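Wednesday, 7:40 start

Glue tests, cont'd. Switched from the Pluvari hide glue to the Kusent fish glue, want to see if it holds on the spruce offcuts without all the heating fuss. Pot on at 59 C for the hide control.

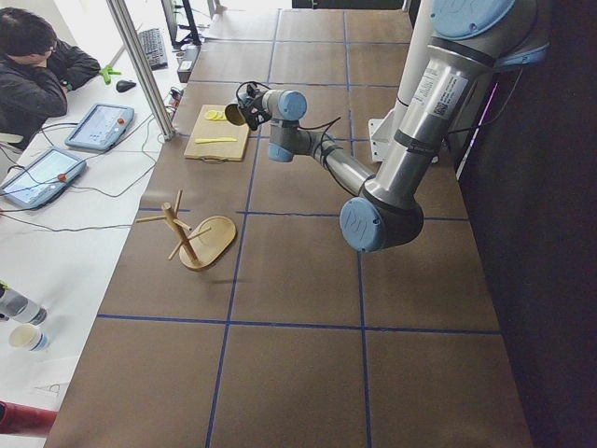
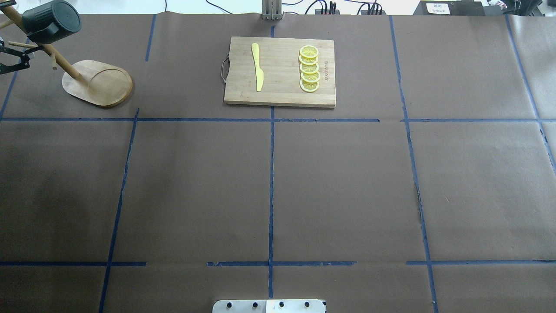
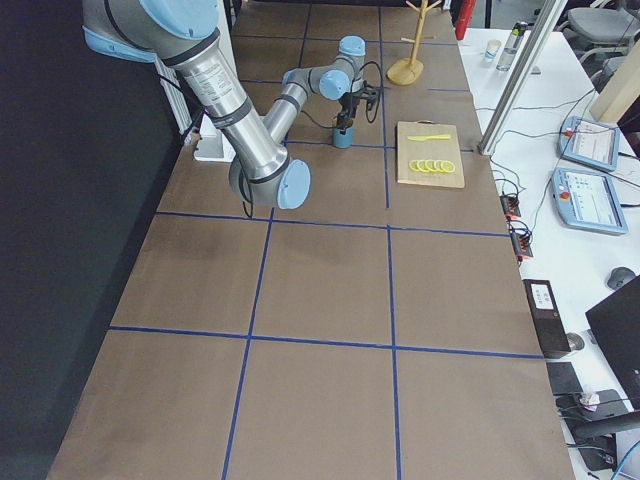 Brown paper and blue tape on the table, all three.

Batch 4: 10 joints, half rubbed, half clamped. Open time on fish glue is long, nice, could reposition twice before it grabbed. Hide gelled on me by joint three. Room too cold?? Check the window seal again.

Weighed out 233 g dry hide granules for the next pot, soaking in the jar on the left shelf. DON'T use the jar with the red lid, thats the old stuff and it smells.

Pulled two of Monday's joints. Fish: wood tore first, clean glue line. Hide: one good, one starved, my fault, squeezed too hard. Last reading on the good one 740 N, wrote it on the side of the piece in pencil.

Golcombe clamps slip when there's glue on the bar. Wiped with warm water, ok after. Need wax paper, nearly out.

Harahap spruce is drier than the last lot, drinks the first coat. Sized the end grain with thin glue and waited for it to go tacky, then second coat. Seperate these from the unsized ones!! Marked S.

To do: humidity box, fresh brushes, pull the rest of batch 4 after lunch tomorrow.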